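Workshop notebook, January, Sunday evening

Right, the glaze tests. Kiln was down to a temperature I could put my hand near by four, so I unloaded it with my coat still on (the heater in the back is sulking again) and laid all 16 tiles out on the long bench in firing order. I'm writing this up now before I forget which ones made me happy.

The short version is that the Asska feldspar is fine! I was all set to hate it. We'd used the Khurana stuff for so long that I'd stopped thinking about it, and when the last sack ran out I really thought we'd be rewriting every recipe from scratch. The celadon came out a touch stiffer than before, with a bit less pooling in the carved lines, but the color is right. The tenmoku I honestly can't tell apart from the old one. The shino is a mess, but the shino was always a mess.

Tiles 5 and 6 have pinholes. Both were the thick dip, so I'm blaming me and not the material. I want to run them again with a slower climb through the middle and a soak at the top, fifteen minutes to start with. If the pinholes are still there after that, then I'll start worrying about the bisque.

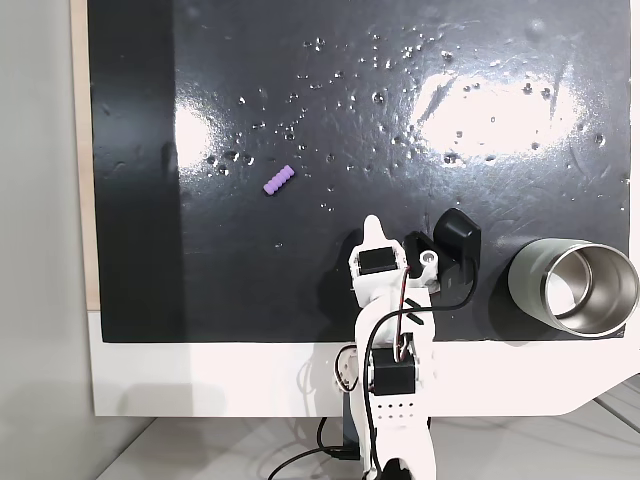
The other thing is cone packs. The one on the bottom shelf was down flat and the one up top had barely started to bow, which is a bigger spread than I'd like. Could be I packed the bottom too tight – I did squeeze in the two big Farbridge bowls at the last minute – or it could be the lower element getting tired. The log says 236 firings on this set. I'd like to get through the spring orders before we change them, but I'm not going to be stubborn about it.

Speaking of Farbridge, both bowls survived. One has a tiny kiss mark on the foot where it touched a prop. It'll grind out.

Mixing notes for whoever is in next: I made up 2,000 grams of the celadon with the new feldspar and it's in the bucket with the green tape. It has been sieved twice. It settles faster than the old batch, so give it a proper stir right down to the bottom, and then another one. I added a pinch of Epsom salts and that helped some. Please don't add water to it! It looks thick and it's meant to.

Zultcombe want their sample tiles in both matte and gloss, and they'd like the satin white too if we can manage it. I haven't got a satin white I trust. There's an old recipe in the red folder with a lot of zinc in it, so I'll try a line blend of that this week.

To do: kiln wash on shelves 2 and 3, order more cones, look at the lower element with a flashlight, fix heater.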